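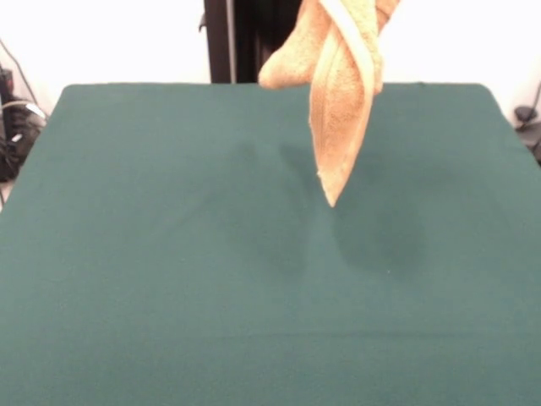
Closano terry towel review
3 min read
Ekaette Babalola - Apr 2, 2021

I bought four of these in February to replace a set that had gone thin. They come in white, grey and tan, and I went for the tan.

The loops are soft and fairly nubby, and the hem has a paler cream strip, so you can find the edge quickly when folding. After 12 washes at 40 the colour has kept well. Mine shed a lot of fluff in the first two, so wash them on their own.

The corners are the weak point. Expect a few loose threads at the tip - snip them, don't pull. There is no hanging loop either, and at this price there should be.

Drying is slow if the towel is left bunched up. Spread over a rail it is fine by morning.

I'd buy them again for the bathroom, but not for the gym bag. Too bulky.

36 shares | 4 comments

Related
Osagie bath mat: six months on
Pranix heated rail review
Zirkel peg basket, small and large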